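Forum Clornska – Manipulation bimanuelle – Pannes et sécurité

Sujet : Bras droit qui lâche le couple en maintien de charge

fustex_b
Posté le 11 avril 2024

Bonjour à tous. Cellule à deux bras sur rail commun, contrôleur Fustex, firmware d'origine. Le bras droit passe en défaut pendant le maintien d'une planche : code de surcharge sur le poignet, coupure du couple, chute de la pièce. Le défaut arrive après environ 10 minutes de cycle. Le bras gauche, même programme en miroir, ne déclenche rien.

Déjà vérifié : tension d'alimentation au repos, serrage des embases, recalibrage du zéro. Pas de changement. Configuration de travail, planche en prise à droite :
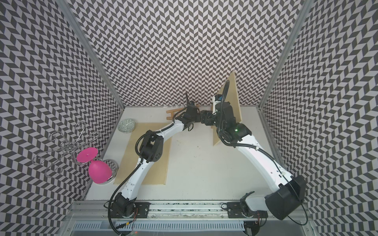

Faut-il réduire la limite de courant du poignet ou revoir la posture ?
La posture d'abord : baisser la limite fait déclencher le défaut plus tôt tant que le moment à tenir reste le même.

rail_et_reducteur
Je précise ma réponse, que fustex_b a recopiée dans son premier message. Une planche tenue par un bout, en biais, c'est un bras de levier complet sur le dernier axe. Le courant de maintien est permanent, le bobinage chauffe, la protection intégrée finit par couper. Prise plus près du centre de gravité et pièce aussi verticale que possible. Relève la température moteur toutes les 2 minutes et poste la courbe.

kp_trop_haut
Pas d'accord sur le diagnostic. Un échauffement simple donnerait une alarme de température avant la surcharge. Je regarderais la chute de tension en bout de chaîne : les servos du poignet sont les derniers servis. Au repos la mesure ne vaut rien, il faut la faire en charge. J'ai eu le même code en novembre sur une cellule Suominen, c'était un connecteur mal serti à l'épaule.

rail_et_reducteur
L'ordre des alarmes dépend du firmware. Sur l'ancien Fustex, surcharge et température remontent dans le même registre et l'interface n'affiche que le premier bit. Il faut lire le registre brut.

fustex_b
Registre brut lu : les deux bits sont levés. Tension en bout de chaîne mesurée en charge : creux de 400 mV au démarrage du mouvement, stable ensuite. Vous avez peut-être raison tous les deux.

kp_trop_haut
400 mV au démarrage, c'est acceptable. Refais quand même la mesure en bougeant la gaine à la main près du coude, bras bridé.

hudunden_sav
Un point de sécurité que personne n'a relevé. Sur défaut, le contrôleur coupe le couple de l'axe concerné et laisse les autres asservis. La pièce tombe pendant que le second bras continue sa trajectoire. Ce comportement est modifiable (arrêt groupé), mais il est désactivé par défaut. À activer avant tout nouvel essai, et pas de main dans l'enceinte tant que les deux bras sont sous tension. Cela vaut aussi pour le test de la gaine proposé juste avant : une bride sur un axe ne protège pas des autres.

kp_trop_haut
Exact pour la gaine. Test hors asservissement, alors, avec un simple contrôle de continuité.

fustex_b
Arrêt groupé activé. Continuité correcte, aucune coupure en pliant la gaine. J'ai aussi sorti la vue d'une caméra de poignet, pour juger de la place disponible côté bol si je déplace l'appui de la planche. Doigts ouverts :

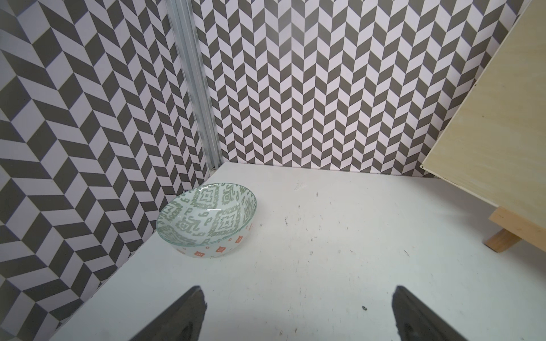

Procédure retenue pour les prochains essais

1. Arrêt groupé actif, vérifié par un défaut provoqué à vide.
2. Prise rapprochée du centre de gravité de la planche.
3. Maintien limité à 2 minutes, puis dépose et relâchement du couple.
4. Lecture du registre brut à chaque dépose, avec la température du poignet.

rail_et_reducteur
Ajoute le courant de maintien au point 4. Sans lui, on ne séparera pas l'effet de la posture de celui de la pause.

kp_trop_haut
Je maintiens qu'il faut permuter les servos de poignet gauche et droit. Si le défaut suit le servo, la question de la posture est réglée.

fustex_b
Permutation prévue après la première série. Je poste les relevés ici.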